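Coffee Morning Returns to the Sonside Hall This Friday, Beans and All

The Friday coffee morning is coming back to the Sonside hall after its summer break, and if you have missed it half as much as the regulars have, you will want to be there when the doors open. The kitchen has had a good going-over in the meantime, the white tables are up again, and there is always a dustpan handy for the beans that get away from the scoop.
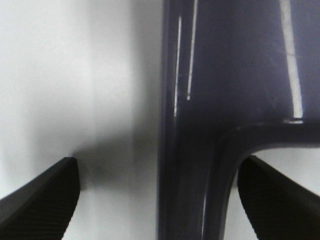
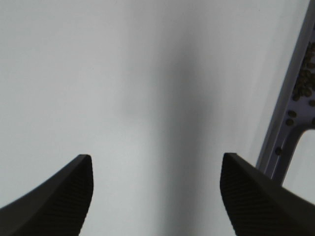
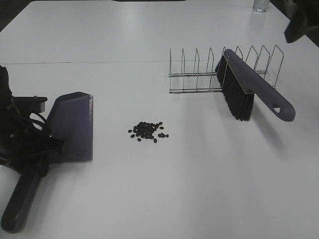 Bart Van Beek, who has been grinding and pouring at the hall for 16 years, is back behind the counter and says he has been looking forward to it since the day they closed up. He grinds everything fresh, one batch at a time, and anybody who has ever done that on a smooth tabletop knows how far a coffee bean can travel when it puts its mind to it! Bart likes a brush with a bit of give in it, and he sweeps toward himself in short strokes, a little at a time, so the beans roll into the pan and don't go skipping off onto the floor. Spilled beans go in the compost bucket, and the gardeners are always glad to have them.

There is a new blend to try this season as well. It comes from Cordero, the small roaster over on the other side of the bridge, and it is a darker roast than the one people got used to last spring (if you liked the old one, don't worry, there will be a pot of that going too, at least through September). Cups are 3 dollars with one refill, and children's cocoa is free as long as the milk holds out.

The coffee mornings brought in 2000 dollars last season, all of it spent on the kitchen, mostly on the new sink and on getting the back window to open again. This year the hall is hoping to reach 3000, and the money would go toward a proper set of shelves, so that the cups and saucers can finally come out of their boxes and stay out. Homis, the hardware store on the corner, has kindly offered to cut the boards at no charge.

Bring a mug from home if you like, and bring a neighbor if you can talk one into it. If you would like to help with the washing up, or you bake and have a spare hour the evening before, leave your name on the sheet by the front door or have a word with Bart at the counter. Coffee is served from 9 in the morning until the pots are empty.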